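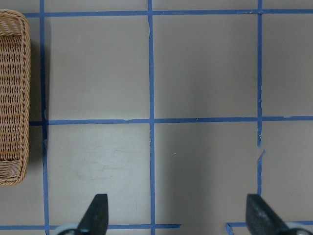 Grellelico opens pre-orders for the Durdale 6 phone in February

Flernberg - Grellelico announced today that its new smartphone, the Durdale 6, can be pre-ordered from the middle of February in the company's online shop and at selected stores.

The Durdale 6 comes in two versions. The standard model costs $417, and the model with larger storage costs $499. Both have the same screen and the same battery, and both will receive software updates for six years.

"Many customers wrote to us that they do not want to change their phone so often," said Hayley Marsden, head of mobile products at Grellelico. "We listened to them. The battery of this phone can be replaced at home with a normal small screwdriver, and we sell the spare part ourselves."

The phone was developed together with the design studio Liang, which also made the new camera menu. The menu has fewer buttons than before and can be used with one hand - also by left-handed people.

Owners of an older Durdale phone can send it back and get a lower price on the new one. The trade-in form will be open from 9 a.m. on the first day of pre-orders. Deliveries will start nearly four weeks later.

Press contact: Grellelico Press Office, Flernberg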